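Keeping a Two-Arm Folding Cell in Calibration
Project report, Salludville, January 29, 2022
Natalie Haworth and Amedeo Grasso

3. Setup and upkeep

The cell is two small arms, one black and one orange, sharing a wooden tabletop. The task is towel folding. The build guide we followed says the arms need calibrating once, after assembly. We doubted that from the start, and our log from December onward gives us little reason to change our minds.

Both bases are clamped to the table edge. Clamps creep. We now check them before every session and put a pencil line on the wood beside each one. Tamara Barbu thought the joint offsets were drifting by themselves, but we never managed to separate that from a base that had shifted slightly, so we make no claim either way. 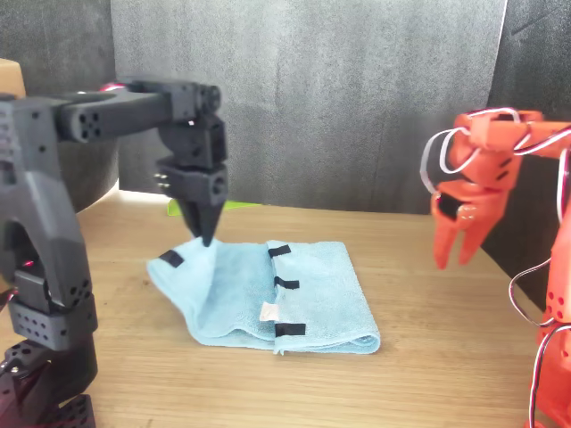
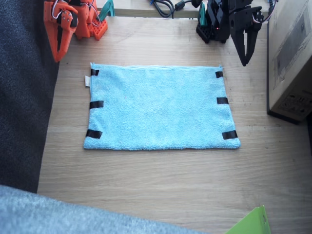 The light blue towel carries strips of black tape as markers.

The tape was meant to make corners easier to find. It may do that. It also stiffens the cloth, and a method that works on a taped towel has not been shown to work on a plain one. Freya Sowerby raised this in our review and we agree with her.

Cables took more of our time than motors did. A loop that is too short pulls on the wrist at full reach – the fault looks just like a bad servo. We replaced one servo before finding this out, and the old one tested fine on the bench.

Our log holds 2,728 grasp attempts, 554 of them marked as failed. We would not lean on that second number. Two of us did the marking and we did not agree on what a slipped corner was until the first 400 were already entered. Those entries still need to be marked again.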